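**Written rules for a small arm on a gridded bench: how much is enough?**

*Yến Kiều, 2023-03-09*

Hello all. I look after one small arm in a teaching laboratory (two fingers gripper, one camera at the wrist, one fixed camera at the side). Three groups use it now and each has its own habits. One group measures everything from the grid on the cloth. Another group sets the zero point by touching the table with the fingers. The third group, I think, does not set anything and trusts the values from November.

My head of section asks me to write a one-page bench rule before the next group begins. I have read the Hultora manual which came with the arm. It tells a lot about the controller and almost nothing about the table. My doubts are these:

- May the printed grid be used as a reference for positions, or only as a help for the eye?
- Must the cloth be fixed, and who must check it?
- What should stay on the bench between runs? Our people like to leave the racks and the printed parts where they are.
- Is a slow speed for the first run a real rule elsewhere, or only a custom?

I prefer a short text that people will follow. Please excuse my English, and thank you for your patience.

---

**tsk_bench**

The grid is for your eye. Never take coordinates from it. Cloth moves, it stretches when someone pulls it straight, and the printed squares are not always the same size from one roll to the next. Take your reference from something bolted to the table. We have two steel pins at the back and the arm touches both before the first job of the day. If the values are out, nobody runs until it's sorted.

For the rest, this is the text we hang beside the Pirkeo bench. Copy what you want:

1. Home the arm with the fingers open and empty.
2. Touch both pins. Write the values in the book.
3. Smooth the cloth by hand with the arm stopped, from the middle outwards. Clip all four corners.
4. Look at the view of each camera before you start. Anything which is not in the job list goes off the cloth, also if it is only in the corner.
5. Clear plastic gets a strip of matt tape or it stays in the cupboard.
6. First run of any new program at reduced speed, one person at the stop button.
7. Leave the bench as step 1.

Step 5 looks fussy. We wrote it after the arm pushed a clear lid into the wall, and the software had never marked it as an object.

---

**Grasta_user_454**

just use a hard board instead of cloth. problem solved. we paid 900 for ours with the engraving and it was worth it

---

**marrowfield**

A board is good if you have the money, but a rule about checking costs nothing, and you will need it with a board also. Boards get crumbs and glue on them.

I agree with most of the list from tsk_bench. Where I would be more strict is the height. People think of wrinkles as a problem for the camera only. If your grasp height is set close to the surface, a raised fold can touch the fingers or tilt a light part. So our rule says: no fold inside the working area, and if a fold can't be removed, the working area is made smaller and this is written on the sheet. We keep a Tsoukalas gauge on a string at the bench, so that there is no discussion about what "flat" means.

About leaving things on the bench: I would permit it, but only at a marked place, and the place must be in the job list. An empty rack is still an obstacle. Tall printed parts are worse than racks in my experience, as the open structures catch a finger easily and then the whole part comes along.

Also please separate in your text "must" and "should". If all is "must", the students treat all as "should". In ours, homing, the stop button and the cleared view are "must". The rest is "should", with the name of the person who decided otherwise.

I add two views, first from the wrist and then from the side. In the wrist view, look at the lines on the left: the steps in them are what I mean by a fold. In the side view the cloth is calmer, but there is clear plastic at the upper right, near the wall, and it is very easy to miss.

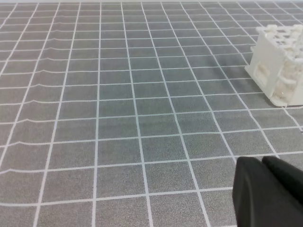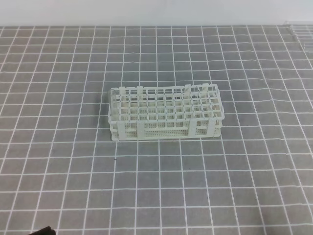

Yến Kiều replied that the division into "must" and "should" will go into the first draft, together with the two pins, and asked if the check of the cloth belongs to the person who starts the run or to the one who finished before. marrowfield's answer was short: the one who starts, always, and the name goes on the sheet before the arm is switched on.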